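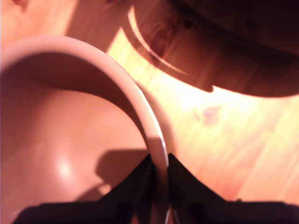 Rim grasp on a glazed mug, one tapered finger inside the wall and one outside. Wrist view.

Sekard Rim Fingers, with the Ritar grasp method

Sekard is a pair of slim black fingertips for parallel grippers, made for picking up cups, mugs and bowls by the edge. It comes with Ritar, the grasp method our group wrote to go with it. We started on the fingers in January and liked them so much that the method grew up around them!

Why the rim?
Handles are hard. They point every which way, they come in all sizes, and plenty of cups don't have one. A rim is nearly the same thing on every cup you own, so a policy that learns one rim already knows a good deal about the next one. The tips narrow to a point, which lets the inner finger drop in beside the wall without needing much room, and the broad base behind each tip keeps the pair stiff when the cup is heavy.

How Ritar works
The policy sees only the wrist camera. It looks for the arc of the rim, picks a stretch where both fingers can straddle it, lines up the gap, and closes. There is no 3D model of the cup and no depth sensor. Glazed ceramic throws bright highlights and the fingers throw their own shadow into the cup, and depth readings got worse in exactly those spots, so Deepika Iyengar dropped them from the input. She trained on plain color images under window light, lamp light and whatever else was going -- strong sun on a wood tabletop is still our favorite test.

Training data
The current release was trained on 3830 demonstrated grasps. Adanech Gebremichael recorded most of them and sorted out the labels for where on the rim each grasp landed. Held-out cups were kept out of training completely, 30 in all, and the results table in the download lists every one of them separately, including the ones we'd love to do better on (thin glass, we mean you).

In the box
2 fingertips, left and right
3 sets of mounting screws
Printed setup card
Download code for the Ritar weights, training code and results table

Good to know
Mount the tips so the points meet before you run the calibration script. Very thick stoneware may need a wider opening setting, and the setup card shows where to change it. Saucers and flat plates are outside what this version was trained for -- Hamisi Muriithi is working on those now and the early runs are fun to watch.

Page updated 2018-03-18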